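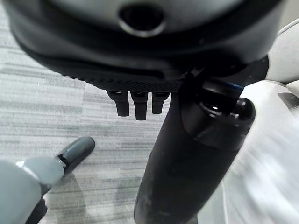 Photo: Veronika Oláh / Kikthorpe Home Pages

Folding T-shirts: which tips are worth your time?

I have a low opinion of laundry tips. Most of them are sold by people with a drawer divider to shift, and the rest were copied from someone else's page in the first place. Still, readers keep asking how to get a pile of thin summer tops put away before November without them coming out like dishcloths, so I've been through the usual advice again.

Shake it out first. Fine, I'll give them this one. Hold the top by the shoulders, give it one hard flick and see how it hangs. Twenty flicks won't do any more than one, whatever your aunt told you.

Fold in mid-air. I don't believe in it. It looks quick in the videos, and perhaps it is if you do it all day in a shop. At home one sleeve goes in and the other doesn't. Use a bed or a table.
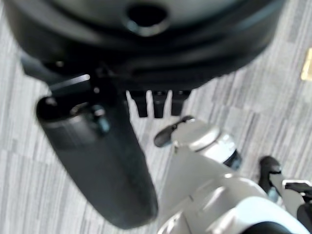

A folding board is the next thing they'll try to sell you. I had the Harnero one for two winters. It does make every shirt the same width, but so does a large magazine laid between the shoulders, and the magazine goes back on the shelf afterwards. Mine was a Gevis catalogue, all 304 pages of it, and it did the job perfectly well.

Rolling "prevents creases". Does it? Roll a top that is already creased and you have a creased roll. Smooth it flat with your hands first, working from the middle outwards, and then roll it or fold it as you please.

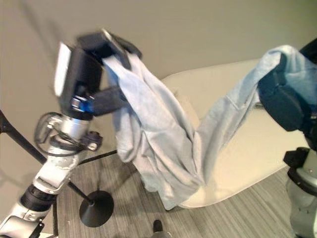

Light cotton twists very easily if you pick it up by two odd corners. Find the shoulder seams before you lift. If it has already wound itself into a rope, put it down and open it from the hem; tugging at both ends only tightens it.

Scented drawer paper: no. Mrs Mészáros on our letters page swears by it, and she's welcome to my share.

Stack no more than 5 to a pile, fold facing out, or the bottom one will never be worn again. Thin towels can go in the same way, folded in thirds lengthwise and then in half. Leave the fluffy ones for another shelf.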